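Home Forums Events New Posts Search Log In

Thread: Went to the Deltenell open day in Stonville (long)

**mossyhinge** wrote:
Finally made it over to the Deltenell open day and I'm still buzzing, so forgive the wall of text. I figured it would be the usual arm behind glass stacking the same cups, but they gave up most of the hall to the simulation side! Seven stations, each running outdoor work in a virtual backyard, and you could stand right behind the operators and pester them. I pestered them a lot.

The one I camped at was looking straight down past the gripper fingers at a patio, with a little black cylinder with a red cap standing right where the light paving meets the darker border. 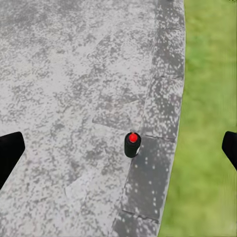 I got two turns on the controls and was terrible at both. You get a puck in one hand and a trigger in the other, and judging height is the killer. I kept thinking I was almost there and the guy next to me kept saying "lower, lower, no, lower." He'd been there since the doors opened and was already way better than me. The staff were super patient with everyone, kids included.

Also: free parking, decent coffee, and a talk on the software (they call it Tistero) that ran way over because people wouldn't stop asking questions.

**gantrygoat** wrote:
Glad you had fun, but I was there too and came away a bit flat. I drove two hours to see hardware. The real arm was only switched on for the afternoon slot, and the line for it was around 400 people by the look of it. The rest was screens. I can look at screens at home.

**mossyhinge** wrote:
Fair on the line, I gave up on it myself. But I learned more from the screens than I would have from ten minutes of squinting over somebody's shoulder. You could see what the gripper sees. I spent ages on the close view of the lawn with the fingers open and only turf between them, trying to work out how you'd judge distance from that.

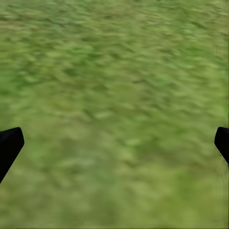 I asked one of the engineers and she said depth over grass is a thing they argue about every single week. I love when people will just tell you that stuff.

**plumbline_7** wrote:
Didn't go this year, went to the January one at Ragnarsson. They had three arms out on the floor and let you hand parts to one of them. If hardware's your thing, gantrygoat, that's the one to go to. No simulator at all though, or if there was one I missed it.

How did the grass look at Deltenell? Every sim I've tried gives you a green carpet.

**gantrygoat** wrote:
Up close it was mush. Green smears. That's sort of my point: if it looks like that, what are you teaching the thing?

**mossyhinge** wrote:
Up close yes, it's blurry, I won't fight you on that. From farther back I thought the yard was really charming. Somebody had a good time laying it out. There's a woven lounge chair with a white cushion on the patio, stepping stones across the lawn, two palm trees, a play structure off in the corner, and a long wooden fence behind it all.

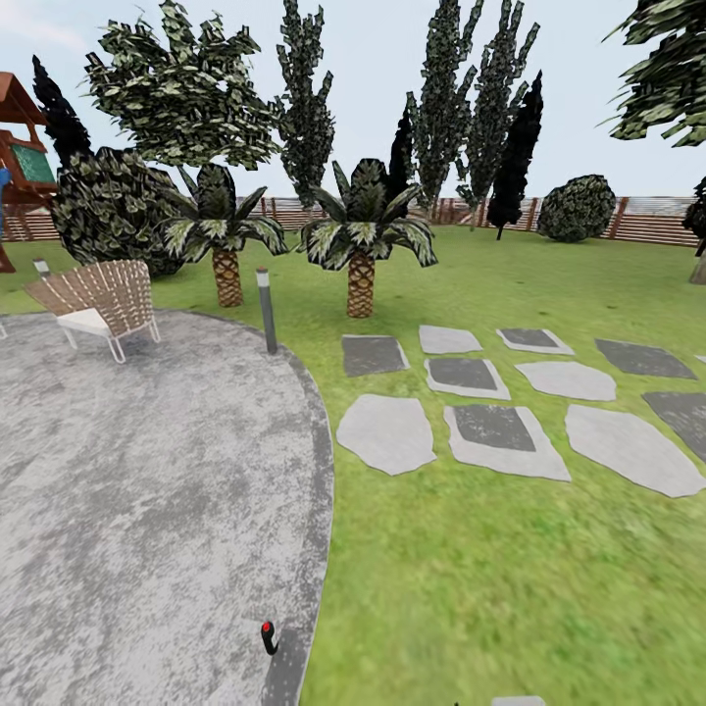 And on what it's teaching, I put pretty much that question to the woman at the Tistero table. Her answer was that they change the textures on purpose between runs, so pretty grass isn't high on the list. I don't know enough to say if that's a good answer. It sounded like one.

**gantrygoat** wrote:
It's an answer. I'd want to see the same job done in the sim and then on the real arm, side by side, before I bought it. They had both in the building, so why not do it?

**plumbline_7** wrote:
Somebody should put that on the feedback form. I'd drive over for that.

**mossyhinge** wrote:
OK yes, I'd watch that all day. Feedback link is on the back of the program if you kept yours. I'm sending mine tonight and asking for a second line for the arm while I'm at it. Anyone know if they've set a date for the next one?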